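Visit report: open day at the Lorente linen service, Skekalbridge
2023-03-25

Amna Warraich and I took the second tour. The site handles flatwork and towels for small hotels and two clinics. Bernice Abugri, the shift lead, took us in by the goods door and through the sorting bay to finishing.

Sheets go through a flatwork ironer and come out folded to size. Towels are not ironed. They leave the dryer in bulk and are folded at wooden tables, which was the part I had come for. House standard is thirds lengthwise, then in half twice, hem inside. Stacks are tied in 20s. Batch 849 was on the rack by the door with its Kaleo tag.

White cloths on the tables, the first a terry towel with pale pink stitching at the hem: 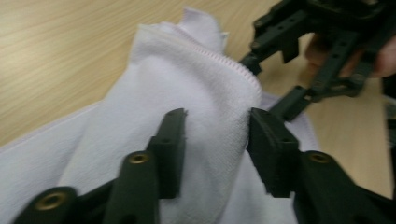
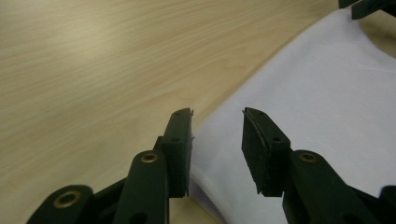
Bernice rejects a fold if the side borders are out by more than a finger's width. Her view is that most bad stacks start with the first fold, and that pressing the pile down afterward only hides it. Amna asked about shrinkage across the hem. The answer was that hem and body shrink at different rates, so older towels pucker and are moved to a separate grade after inspection. There are 4 grades; the lowest is sold for rags.

We did not see the boiler room, which was closed to visitors. Water softening was covered by a wall chart only. The next open day is in June, and the boiler room is on the route for that one.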